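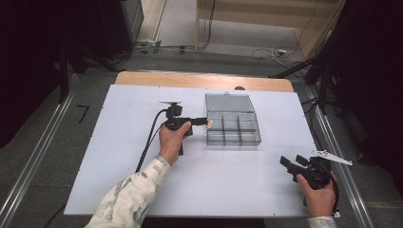

Unit 4: Planning a Day Hike Around the Tides

Handout for Introduction to Outdoor Travel. Bring it to the Ostanden field day!

Coastal walks are my favorite thing to teach, and Ostanden is a wonderful place to start — cliffs, a ruined lookout, and a beach path that vanishes twice a day. That last part is why we spend a whole unit on timing.

Reading the table
Find low water first, then work backward. The beach path to Privgate is open for two hours on either side of low water. If low water is at 11 in the morning, you can step onto the sand at 9 and you must be off it by 1. Check whether your table already includes daylight saving time (many don't, and an hour matters a lot down there).

The route
Start at the Singhal parking lot and take the stairs down, all 300 of them. Walk the beach to Privgate, then climb inland to the Zoston ridge. The high point is 2,000 feet, and on a clear day the view is fantastic! Come back by the ridge trail, never by the beach.
Bus 51 stops at the Privgate gate if anyone gets tired.

What to pack
Two quarts of water, lunch, a rain shell, shoes with real tread, a paper map. Phones lose signal below the cliffs.

Seasons
December storms move the sand around, so the first stretch can be all boulders in winter. Slow going, but great tide pools.

Before next class
Pick a date, look up low water, and write out a start time, a turnaround time and a backup route. Read the chapter on weather — it's short and really good.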